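Speaker notes — "Keeping a small arm alive: one cell, one year"
Robel Fikre, Stiltel user day, 2019-06-10
Slot: 14 minutes, then questions. Speak slowly!

Opening
Good morning. Thank you to Valter Haugland for the invitation. I look after one cell at Favley, and today I will speak only about this one. It has one small arm with hobby servos, a black work surface and a few objects to pick. We call the cell Prasari.
Ask the room: who has changed a servo in the last month? Wait for hands.

How the cell is set up
The arm stands at the front edge and reaches over the surface. Everything it must pick lies within its reach, and we do not place objects behind it. The black top was chosen by Valter. I wanted grey, and we had a long discussion. Black is good for a red block, but every drop and every fingerprint shows on it.
Home position is checked each morning before the first run. Open the jaw, close the jaw, open again, and listen. If you hear clicking, stop and look at the screw at the jaw joint.
(Pause here. Leave the picture up while you talk about cables.)

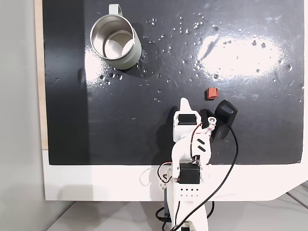
Prasari cell: gripper open near the red block, green mug behind, drops on the surface.

Cables
Please look at the loop of red and white wire beside the elbow. A loop is necessary, the elbow must be free to bend. But how long? In our first months we made it too short, and the plug at the servo came out during long runs. Then we made it too long and the arm caught it. Now we cut each new wire to 422 mm and we test the full bend by hand with the power off.
The black cable from the gripper is a different story — it goes out to the side and comes back down over the arm. I check it at both ends every week. Do not pull on it to see if it is tight. Look at the plug.

Water
Dry the top with a soft cloth before the next run. Wipe away from the arm, never towards it. Under the servos I use a dry cotton stick and no spray. A wet surface also gives glare, and then the lamp must be turned.

The servo log
We write down the cycle count at each change. The elbow servo was changed at 469 cycles the first time, which was my mistake, I had tightened the link too much. After that we check the elbow at every 800 cycles, also when it sounds fine. In November we moved the log from paper to Yilma, our shared sheet. The paper was easier to read, I must say.

If there is time
Tell about the lost screw. Short version only.

Questions
Valter holds the microphone. Spare parts list is on the last slide, leave it on the screen until the break.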